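Subject: Re: [prestden-schools] Textbook review bill, the 135 list
Date: 27 Sep 2025

On the earlier message, Vikas Vashisht wrote:
> Has anyone read the whole bill? My rep's office says
> it only "invites parents to comment" on library books.
> They sounded very relaxed about it.

I read it, all the way to the schedule at the back, and the relaxed people in that office stopped somewhere on page one. Section 7 lets any resident of the state object to any title in any district. You don't need a child in the school. You don't need a child. The book comes off the shelf the day the form arrives and stays off until a hearing, and the bill sets no deadline for hearings.

The sponsor, Rep. Mishra, has attached a starter list of 135 titles. Two of them are the same book in different editions, and one is an atlas. I would love to know what the atlas did.

As for public support, the petition has 2,273 names on it. Stoltero County alone has more registered boats than that. Our side is aiming for 3,000 before the floor vote, so please sign and then bother a relative.

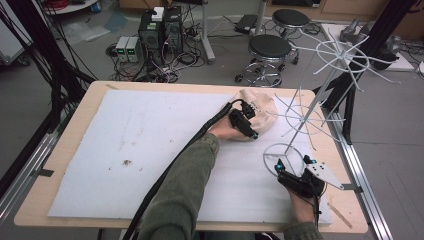
Skull-shaped piece on the white foam, held in a black gripper.

Vikas, could you ask your rep which version they have? The one I read is the September substitute, and the earlier draft did have a hearing deadline in it. If they're working from that one, it would explain the good mood.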